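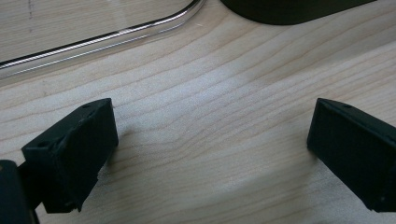 Flash Fiction | Work & Machines

Home Stories Submit Archive

Take 97

Squeeze. Open. Squeeze. The fingers are black and chunky and mine for the shift. Gap between them, bare wood, pale, wavy like sand after the tide goes out. Clear plastic tub off to the left. Something dark and round past that.

Geren pays per good take. Fekete, the office upstairs, decides what good is. They want 900 by the end of the month and I am at 97.

So, go. Slow, the sheet says. Move like you want to be copied. I never moved like anybody wanted that. My mother set a table like she was dealing cards - fast, no looking - and I got it from her. Fekete sent back 3 takes in September. Too quick. Hesitates at rim. Then one that only said "why the wiggle".

I know the wiggle. Its hers. She'd give a dish a little turn before she let go of it, every time, so it sat right.

Tried to lose it. Held my wrist with my other hand for two whole days. Takes came back clean, I got paid, I went home on the Dramberg bus and ate standing up.

20th October, they let us see the arm run. Behind glass, nobody holding it. It came down over the tub, closed, lifted, crossed the table. Set it down.

Then a turn. Tiny. Left, right.

Somebody behind me said it's a glitch, they'll train it out.

I went back to my station. Picked up the grip. Thumb on the trigger - breathe - and I did it agian, slower, so it could see.

Filed under: robots, mothers, day jobs
14 comments Share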